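3.2 Changing the pictures

I should say up front that I did not set out to write a paper about picture frames. My project was on how people keep a rented room feeling like theirs, and I expected to spend most of it on curtains and paint. Then I started visiting homes in Gaswood, and people kept steering me toward their frames. They'd had the same ones for years, but what was inside kept changing — a flower print in winter, a pet in spring, something off the printer when a grandchild had sent it over. I began calling these sessions "changeovers" in my notes and the word stuck, so I'll use it here.

A changeover is a small chore with a surprising amount of housekeeping in it. You need somewhere flat and soft, you need a cloth, and you need a place to put the prints that are coming out and the ones that are waiting to go in. Most of the homes I visited used a bed for at least part of the job. I asked one woman in Drinthorpe why she didn't use her dining table and she looked at me like I'd suggested the driveway. Glass slides on a table, she said, and a bedspread holds on to it.

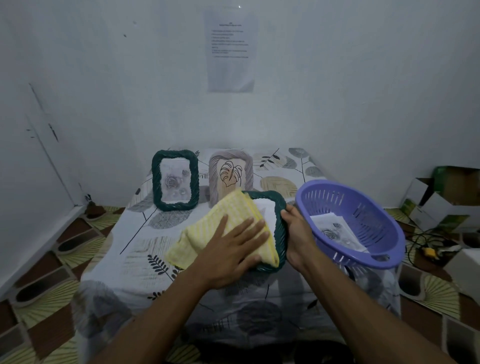

Cleaning came up in every interview, and people had firm opinions. Some wipe the front before they open anything, so that they can see what dirt is on the outside and what is on the inside. Others wait until the new print is in, on the theory that you're going to put your fingers all over the glass anyway. Menaka Ranasinghe, who let me sit in on more changeovers than anyone else, told me she does both and doesn't see why it should be a debate. I've come around to her side. I tried it the other way at home and ended up opening the same frame over and over to chase a single hair.

The cloth matters too, or at least people think it does. Paper towels were unpopular (lint!), and old T-shirts had a few loyal fans. A folded cloth with a bit of nap was the common choice, and it tended to stay on the work surface for the whole session, getting picked up, dropped, and bunched into a corner. I mention this because my first coding scheme treated "cleaning" as a stage that came at the beginning and then ended. I had to throw that out. Wiping is sprinkled all the way through, and I now code it as a separate activity that can overlap with anything else.

Storage was the other thing I underestimated. Of the 217 households that returned my July mail survey, a good many wrote a note in the margin about where the spare prints live, even though I hadn't asked. Drawers, shoeboxes, a folder behind the bookcase. Several keep old prints inside the frame, behind the current one, which saves space and also means they get a small surprise the next time they open it up. Where there's a basket or box, it travels to the bed along with everything else and does double duty as an in-tray and an out-tray.
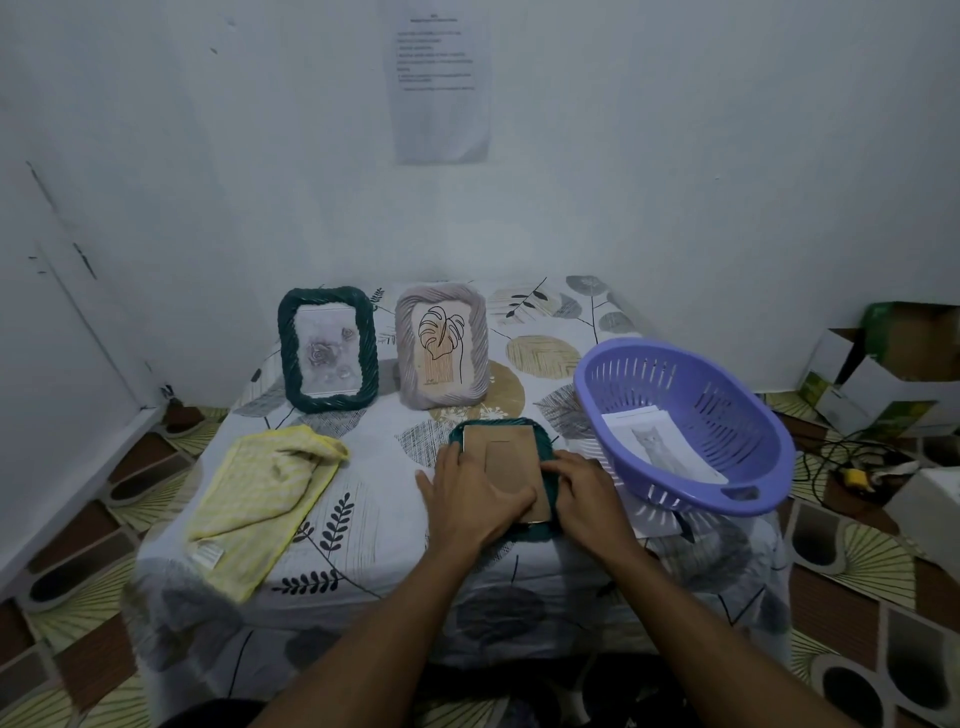

Household Practices Group, Department of Home and Community Studies, Biswas College
Figure 2. A dark green frame turned face-down on the bed, with a basket of prints at the right and two more frames standing at the back.

Turning the frame over is where the mood changes. People stop chatting. The back of a frame is fiddly, and a stiff one can take a fingernail with it. I heard plenty of complaints about bent tabs, and a couple of people had given up on the hardware and gone over to tape. There is also the question of what order to stack things in once the frame is apart. Glass, print, card, board: it sounds obvious until you have four flat rectangles on a patterned cover and a phone ringing in the next room.

Prints that are a little too big or too small cause the most trouble. A white card behind a small print keeps it from slipping, and a few people cut their own from cereal boxes. Trimming was done by eye in nearly every home I visited. I own a paper trimmer, a Flarik, and offered to bring it along — no takers.

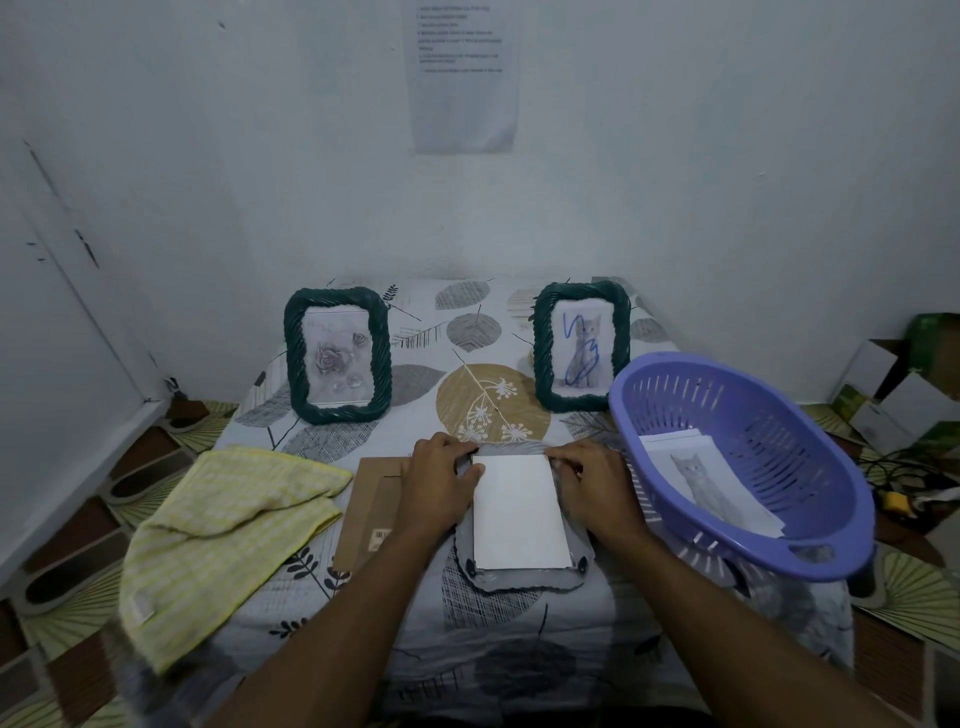
What I take from all this is that the frames themselves are treated almost like furniture. They match, or nearly match, and they stay put, while the pictures are more like the cushions. Ranasinghe put it to me as "the frame is the shelf," and I think that's a better summary than my own. It also helps explain why people will happily put a child's drawing or a plain printout in a fairly ornate border next to a bought floral print. The matching borders do the work of holding the group together, so the contents are free to be a mixed bag.

I'll come back to this in Section 4, where I compare the changeover homes with those where the pictures hadn't been touched since moving day.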